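Notes on Charting a Sampler Border

The autumn programme of the Polcombe stitching circle began in September with a study of border design. This entry records the method I presented there, at the request of members who were unable to attend on the Friday.

The project is a band sampler named Palma, worked in cross stitch with a small amount of backstitch. The design area measures 177 stitches across. It is intended for evenweave linen, stitched over two threads, although 14-count Aida will serve equally well if the larger finished size is acceptable.

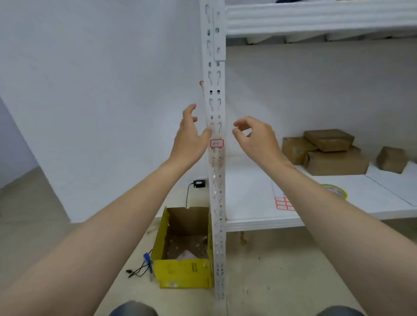 Planning the repeat

The border motif is a leaf and bud, 11 stitches wide. Members are advised to chart one full side on squared paper before any thread is cut. A repeat of 11 does not divide evenly into 177, and one stitch remains. In the Palma chart this single stitch is placed at the centre of the upper and lower edges, where it forms the stem of a slightly taller bud.

Corners should be drawn separately. It is tempting to let the side run on until it meets its neighbour, but a leaf broken at the turn will draw the eye more than any other fault in the piece.
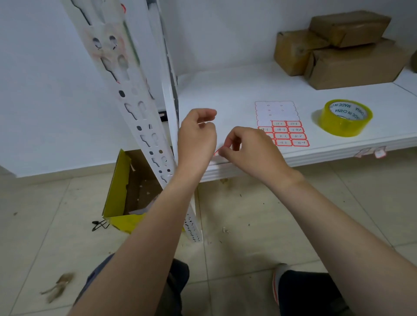 A corner may be checked by standing a small mirror on the chart at an angle of 45 degrees and reading the reflected pattern. Where the stems join cleanly in the mirror, they will do so on the fabric.

Thread and colour

Two palettes were shown. The first, which I have called Zevia, uses grey-greens with a dull rose. The second, Voltent, is considerably brighter and relies on a strong yellow for the buds. Both require 4 shades, and both are worked with two strands for the cross stitch and a single strand for the outline.

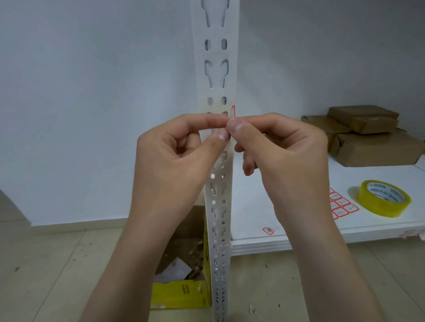

Yellow on white linen presents a particular difficulty, as the lighter shade almost disappears under lamplight. Those who prefer Voltent may wish to stitch one bud in the margin and examine it in the evening before committing themselves to the whole border.

Order of working

I recommend tacking the centre lines first and beginning at the middle of the upper edge. Work outwards to both corners, then down each side. The lower edge is left until last, by which time any miscount will have shown itself at the sides.

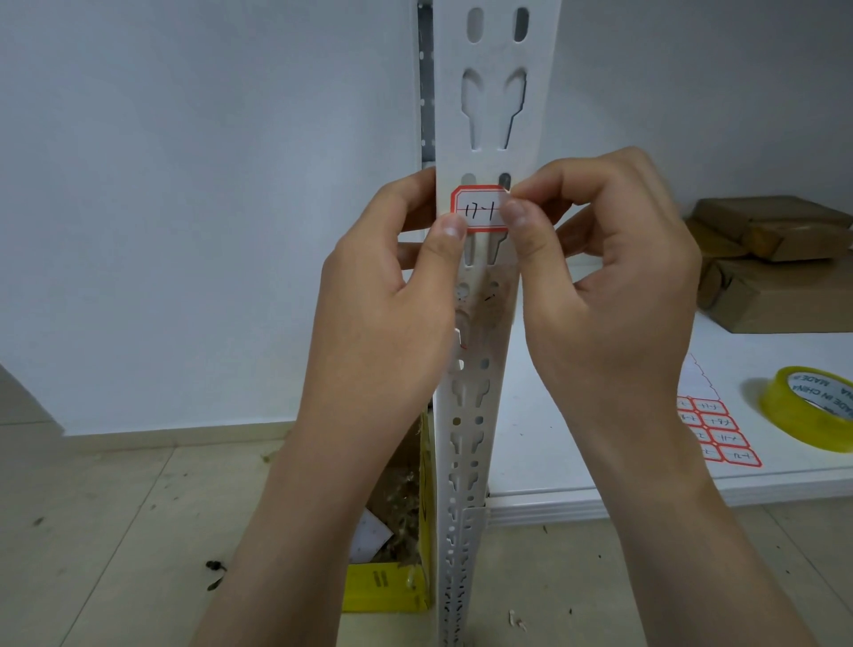 Backstitch should be postponed until all the cross stitch is complete. The finished piece may be washed by hand in cool water, rolled in a towel and pressed face down on a folded cloth.

The alphabet bands will be treated in the next entry, together with the spacing of initials.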